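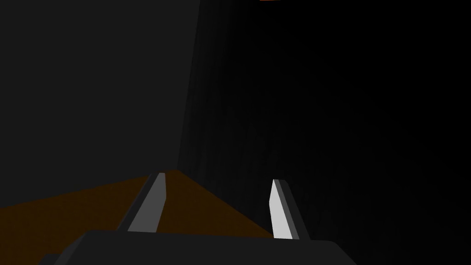 **When must a simulated trial be written down in the log?**

Every trial is written down from the moment the arms are enabled, also when it is stopped after one second and also when the operator only wanted to try something.

This page explains how we prepare, run and record simulated trials of door tasks in the Uvard project. It is for new operators and for people who come from Mulder and know the older rules. Please read it one time from start to end before your first session, and afterwards keep it open beside the simulator.

Last change: 18 September 2019

## 1. Before you start

You need an operator account, a free seat and a task sheet. The task sheet tells you which room is used, which door, which starting pose and how long a trial may last. If one of these four is missing, ask the person who wrote the sheet. Do not fill it in yourself, even if the value seems clear from the older sheets.

Load the room and wait until the physics has settled. Then check:

- the version of the room file is the same as on the task sheet
- the random seed is written in the log, and it is not the seed of the trial before
- both grippers answer to open and close
- the joint limits are those of the real arms, with no extra range
- the contact forces are being recorded

The fourth point needs some attention. In August we found that one room file had wider wrist limits than the hardware permits. The trials looked very good, and 388 of them had to be marked as not valid. The file had been copied from a test where the limits were wide on purpose, and the name was not changed.

## 2. Running the trial

1. Put the robot in the starting pose from the task sheet. Use the stored pose and do not drive there by hand.
2. Start the recording first, and enable the arms second.
3. Move the base toward the door at the approach speed. The speed limit in simulation is the same as in the laboratory.
4. Stop the base before you move a gripper to the handle.
5. Close the gripper on the handle with the normal force setting. If it slips, you may try one more time in the same trial.
6. Open the door until the angle on the task sheet is reached, then let go.
7. Disable the arms, then stop the recording.

Steps 2 and 7 are in this order so that no arm movement is outside of the recording. Some operators find it more comfortable the other way. It is not allowed.

A trial can end as *done*, *not done* or *stopped*. Use *stopped* when you or the software ended it early, and write why in a few words. "Left gripper below floor" is a good remark. "Strange behavior" is a bad remark, for the reader can do nothing with it.
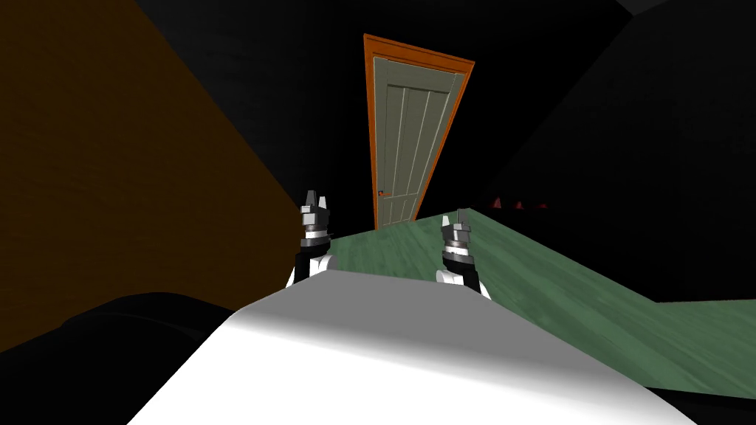 **May an operator use the emergency stop in simulation, where nothing can break?**

The stop must be used exactly as on the real robot, and each use is counted in the session report.

## 3. Stop rules

We had many discussions on this chapter. A simulated arm can pass through a wall and the only loss is one trial, so people become slow with the stop button. Then the same people go to the laboratory with the same habit. For this reason the rules below are the same in both places.

Press the stop when:

- a gripper touches anything that is not named on the task sheet
- the two arms touch each other
- the base moves while a gripper is closed on the handle, unless the sheet permits it
- you do not know what the robot will do next

The last one is the most important. You do not have to defend it afterwards. Kobe Stevens reads all the session reports, and he prefers a report with many stops over one where the operator waited to see what happens.

After a stop, reset the full room. A reset of only the robot leaves the door where it was, and the next trial then begins from a different state than the log says.

## 4. Writing the log

Use the Cikoveo form. It takes the seed, the file version and the times from the simulator, and you add the result and the remark. Fill it in directly after each trial. We have compared forms written directly with forms written at the end of the day, and the second kind had errors in the order of trials that we could not repair.

Do not delete a trial. If it should not be used, set the field **valid** to "no" and give the reason. At present the set has 2,542 trials, and it is still possible to find for each of them who ran it and with which settings. We want to keep this.

If you change a setting during a session, close the session and open a new one. This is also true for the settings that change only the view, like light or camera position, when the camera pictures are used for training.

## 5. Going from simulation to the real door

A task may go to the laboratory when it has 21 valid trials in a row with the result *done*, run by at least 2 operators. A stop breaks the row and you count again from zero. The laboratory at Clemeo will ask for the session numbers, so have them with you.

For the first real trial use half of the approach speed, with a second person at the stop button. The second person has no other work during this time and does not hold the task sheet or the door.

## 6. Still open

- We have no agreed rule for doors that close by themselves. Until there is one, please do not plan such tasks.
- The slip rule (one more try) may become stricter for round handles.
- The older Mulder logs have no seed field. They can be read for comparison, but they do not count for chapter 5.

Corrections to this page go to Kobe Stevens, with the chapter number in the subject line.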